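Section 5: Paths and Tracks

5.1 Before you start

This section covers the routine care of walking and vehicle routes on the Umilska grounds. It applies to both surface types: the unpaved track and the concrete path. Read the whole section before the first round, and carry the route sheet and a pencil with you.

Surfaces covered in this section: sandy track and jointed concrete.

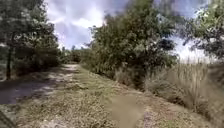
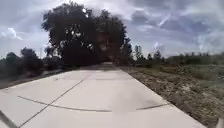 The two surfaces wear in different ways and need separate entries on the route sheet. Do not carry a rating over from one to the other, even where the routes are walked on the same round.

5.2 What you need

Route sheet and pencil
Measuring tape, 5 m or longer
Stiff broom
Flat shovel
Steel rake
Loppers and a hand saw
Marker flags, 20 per round
Work gloves and eye protection

CAUTION: Wear eye protection for all cutting, including small twigs at knee height.

5.3 Unpaved track

1. Walk the full length once without tools. Note ruts, soft spots and any place where water has cut across.

2. Place a flag at each rut deeper than 5 cm. Measure from a straight stick laid across the rut, not from the top of the loose soil beside it.

3. Rake loose material from the sides back into the low places. Work from the edges toward the middle, leaving the middle slightly high so that water runs off to the sides.

4. Tamp the fill with the back of the shovel. Add more and tamp again until it is level with the ground beside it.

5. Leave low grass in place unless it hides a hole. The roots hold the sand together.

6. Check shaded stretches separately. They dry more slowly after rain, and a surface that looks firm may give way under a wheel. Press with your heel before you let a vehicle through.

Note: The track has no fixed edge. Use the route map to judge the width, and do not widen it to get around a soft spot – fill the soft spot.

CAUTION: Do not drive on the track for 2 days after heavy rain.

5.4 Concrete path

1. Sweep the surface from the center outward. Sand left on smooth concrete is a slip hazard.

2. Follow each joint on foot and look for weeds, missing filler and raised edges. Joints that run at an angle are easy to lose track of, so finish one before starting the next.

3. Pull weeds by hand. Do not pry them out with the shovel, as this chips the slab edge.

4. Lay the stick across any raised joint and measure the step. Flag and report anything over 20 mm. Smaller steps go on the route sheet only.

5. Where trees overhang the path, clear leaves down to the bare surface and check for lifting caused by roots.

Note: In strong sun the surface is very bright and small steps are hard to see. Early morning is better for this check.

5.5 Trimming at the sides

1. Cut back growth that reaches into the route at any height up to 2.5 m.

2. Use loppers for stems up to thumb thickness and the saw for anything larger. Branches thicker than 50 mm are left for the tree crew. Flag them and write down the location.

3. Cut just outside the collar of the branch. Do not leave stubs and do not cut flush with the trunk.

4. Check dense bushes for nests before cutting. If you find one, leave the whole bush alone and mark it on the sheet.

5. Remove dry grass and twigs from the base of large trees within one shovel length of the route. Bag the material – do not burn it on site.

5.6 Closing the round

Collect the flags from finished repairs and leave the rest standing. Hand the route sheet to Archana Semwal at the Drallelau office the same day. Questions about tree work go to Kamlesh Pal.

Revised 25 November 2020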